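**Why did my gripper let go of the laundry halfway through a fold?**

We're so sorry about this one -- it has caught out a good many of you since February, and we know how maddening it is. On the Tai hand units, the finger drive could lose its grip signal after 400 closes in one session, and the fingers would drift open on their own.

**Is it dangerous?**

With clothing, no, a dropped shirt is only a dropped shirt (and a bit of muttering!). Please do keep your own fingers out from between the yellow ones while the unit is powered, though, as a drifting finger can also snap shut when the signal comes back.

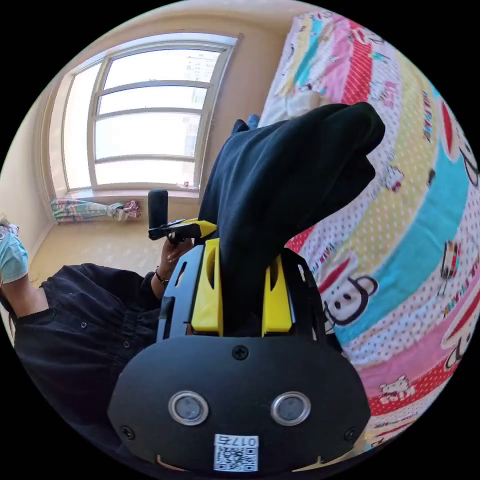

Piroska Kocsis wrote in to say that hers slipped at 370 closes, well short of our number, and always on thick knits -- so if you fold heavy things, please restart early and don't wait for the warning beep.

**How do I fix it?**

Install Gistov version 4, then power the unit off and on again with the fingers empty. If it still drifts, stop using it and write to Osvaldo Piras at the Clomuvside repair desk, who will happily send you a new drive, and do tell him what you were folding.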